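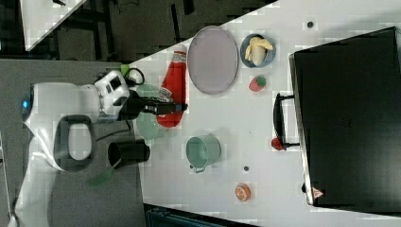

Ketchup, Schüssel, großer ovaler Teller

Wer schreibt mit? Abendbrot-Tagebücher gesucht!

Was gab es bei euch gestern Abend? Und wer hat den Tisch gedeckt, wer ist zu spät gekommen, wer hat wieder nur die Gurken rausgepickt? Genau das will ich wissen, und zwar ganz genau (also wirklich mit Gurken).

Ich sammle seit ein paar Jahren Abendbrot-Tagebücher. Angefangen hat es mit einem Karierheft meiner Großmutter, in das sie jeden Abend notiert hat, was auf den Tisch kam, was es gekostet hat und ob gestritten wurde. Das Heft habe ich an einem Wochenende durchgelesen und danach alle möglichen Leute damit genervt. Daraus ist Plondodik geworden – so hieß bei uns zu Hause alles, was aus Resten zusammengekocht wurde – und inzwischen liegen bei mir 1.835 Einträge in Schuhkartons und Ordnern. Da steht von Milchreis bis Rehrücken alles drin, und sehr, sehr viel Käsebrot.

Für die nächste Runde im Juli suche ich rund 40 Leute, die vier Wochen lang mitschreiben. Jeden Abend ein paar Zeilen, mehr muss es nicht sein. Manche schreiben nur »Nudeln, Regen, alle müde«, andere füllen zwei Seiten über eine misslungene Mehlschwitze, und ich lese beides gleich gern!

Mitmachen kann jeder ab 16, bei Jüngeren bitte die Eltern mit unterschreiben lassen. Ihr müsst nicht kochen können. Alleinlebende sind mir ausdrücklich willkommen, die haben sich bisher viel zu selten gemeldet (vielleicht weil man denkt, ein Teller vor dem Fernseher zählt nicht – zählt doch!). Schön wären auch Leute im Schichtdienst, bei denen das Abendbrot morgens um sieben stattfindet, und WGs, die sich ein Heft teilen. Rechtschreibung ist mir egal, Dialekt nehme ich mit Freude.

Das Heft bekommt ihr von mir per Post, dazu einen frankierten Rückumschlag. Wer lieber tippt, schickt mir einmal in der Woche eine Mail. Fotos könnt ihr beilegen, dann aber bitte vorher die anderen am Tisch fragen. Namen ändere ich in allem, was später vorgelesen oder gedruckt wird, und wenn ihr eine Seite doch lieber für euch behalten wollt, reißt sie einfach raus.

Geld gibt es leider keins. Für die ganze Runde habe ich 410 Euro, und die gehen für Hefte, Porto und Kopien drauf. Dafür lade ich alle, die mitgeschrieben haben, im Herbst nach Hollska zum Vorleseabend ein. Jeder bringt etwas aus seinem Tagebuch mit, zum Vorlesen oder zum Essen. Beim letzten Mal standen fünf Kartoffelsalate nebeneinander und es wurde ziemlich hitzig wegen der Mayonnaise.

Wenn ihr Lust habt, schreibt mir bis Ende Juni kurz, wer ihr seid, mit wem ihr normalerweise esst und ob ihr Papier oder Mail wollt. Eure Postadresse nicht vergessen, sonst kommt das Heft nirgendwo an! Und falls im Keller noch alte Haushaltsbücher oder Einkaufszettel von der Tante liegen: bitte nicht wegwerfen, die schaue ich mir auch gern an. Abholen kann ich in der Gegend selbst, am besten nach 17 Uhr.

Aufruf vom 16.05.2018

Plondodik – Abendbrot-Tagebücher, Hollska | Kontakt | Impressum | © 2018 Plondodik | Nach oben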